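Let People Leave Their Rings on the Table

I have a confession that will annoy my mother-in-law: I don't own a single coaster, and I'm not going to buy any. We had a set once, a wedding gift, and all they ever did was make guests nervous. You'd see a grown man hovering with his iced tea, looking around for permission to put it down. At my own dinner table!

I think we've gotten strange about furniture. My friend Wanpen Thepsuriya spent $2,000 on a dining table from Ornden and then covered it with a plastic sheet, so what she really eats off every night is a $34 piece of plastic. I love her, and I've told her this to her face (she was not amused). Her kids do their homework on the floor.

My parents' table was the opposite. It had a burn from a fondue pot and a long dent where my brother dropped a bowling ball, and you could read my third grade spelling words in it if the light was low, pressed right through the paper. When they moved to Ponce in June I was the one who begged for it. Nobody was fighting me for the good china.

I'm not saying let the thing rot. Wipe it down, oil it if it needs oil, keep the hot pans off. But the small stuff, the pen marks and the crumbs in the seam, that's just what you get for having people over, and I'd take a scuffed table with six loud people around it over a perfect one any night of the week.

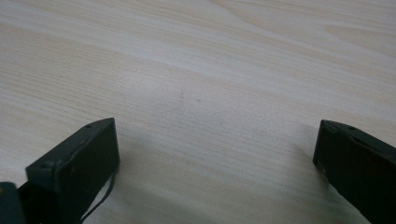 So should you ever refinish an old family table?

Only if it's so rough that it snags sleeves or gives people splinters. Otherwise I'd leave it alone and invite somebody to dinner.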